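Hargate opens the doors on 185 new homes at Inskip, and first-time buyers get first pick

6 March 2024

I've been selling houses for Hargate long enough to know the look people get when they've lost out on a place they loved. It isn't nice. So I'm very happy to be writing this one (I may have done a small dance at my desk), as reservations open today on our new development at Inskip.

There are 185 homes in all, a mix of flats, terraces and family houses, and for the first 6 weeks only first-time buyers can reserve. No investors, no bidding, no sealed envelopes. The price on the website is the price you pay.

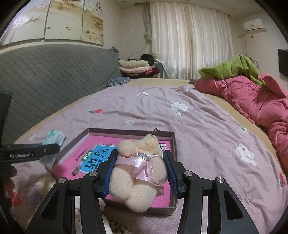
A cream teddy bear tied with a pale pink satin ribbon.

We've also changed how reserving works. You pay a small fee, we take the home off the market, and you get up to 3 months to sort out your mortgage and find a solicitor. If your lender says no, you get the fee back in full. I argued hard for that last bit, and I'm still a little smug about it!

Patricio Manzano, our head of sales, put it to me like this over a sandwich: "People are spending more money than they ever have in their lives, and we were giving them 2 days to think. That was daft."

The first streets are on the Nollis side of the site, a short walk from Trarlow station, and the keys for those should be handed over in June. The flats come later - we'll publish dates once the roofs are on and I can promise something I won't have to take back. 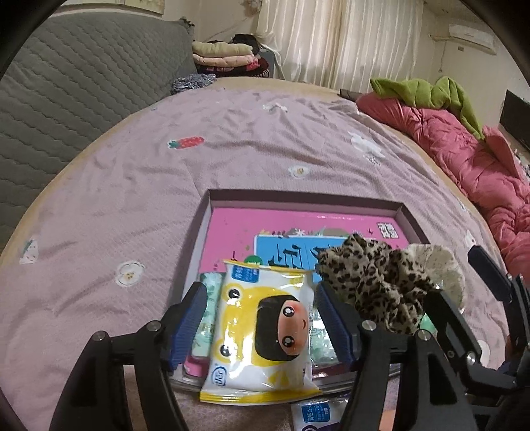 Bedroom with a pink sheet and a yellow and white soft package.

If you want a look round, the sales office at Inskip is open every day except Wednesday. Bring the kids, bring your mum, bring the friend who always spots the damp. You don't need a mortgage offer to visit, though it helps to have a rough idea of your budget before you fall for a kitchen.

Press enquiries, floor plans and site visits: please contact the Hargate press desk and ask for me.

ENDS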